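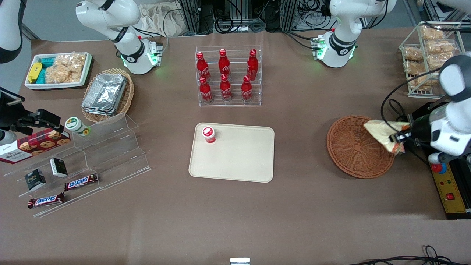 Left arm holding a snack bag just above the rim of the wicker basket, on our snack table.

I've had the Zukach teaching kit on my bench since September and I'm still finding excuses to stay late with it. It's a pair of small leader arms you hold in your hands, and the big arms copy whatever you do. You record a run, tag it, reset the table, go again.

The feel is what won me over! The leaders are light enough that my shoulders don't ache after an hour, and the triggers that work the grippers have a soft spring, so you can ease off a little before you squash a bag of rice crackers (I squashed plenty in the first week, and ate the evidence). Lag is small enough that I stopped thinking about it. Theano Zervas, who had never touched a robot, was putting packets in baskets after 3 tries.

We recorded 207 runs of snack sorting in the first stretch and 793 by the end. Bags are the best practice, I think, as they crumple differently every time. Clear plastic stands are the worst, because depth is hard to judge through them, and I clipped ours with the wrist more than once.

Now the gripes. The Erkitz software saves everything in one long list, and past 100 runs it gets slow to scroll. Deleting a bad run takes four clicks. The cables on the leaders are too short for my bench, so I bought longer ones. And the manual's page on homing the arms is plain wrong: home the left one first, then the right, or you'll get an error and have to start over.

I tried the Farkas version at Katalin Kovács's lab as well. Nicer handles, stiffer joints, and my wrists were tired by lunch. I'd still pick the Zukach for long sessions.

Four and a half stars from me. Fix the list and it gets the other half.

Pauline Rudd
November 9, 2020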